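Derurine Table Items

Household objects handled on a tabletop, recorded at Wenville – README
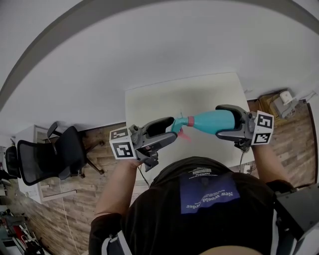 The set covers 27 everyday objects in 1,489 short clips. Each clip is one object, picked up, turned or moved, and put back. Bottles make up the largest group, and the teal plastic spray bottle over the white table is filed under "cleaning", along with sponges and cloths.

Folders are named by object, then by clip number. Clips under 20 frames were dropped – their numbers were not reused.

Frame rate: 30 per second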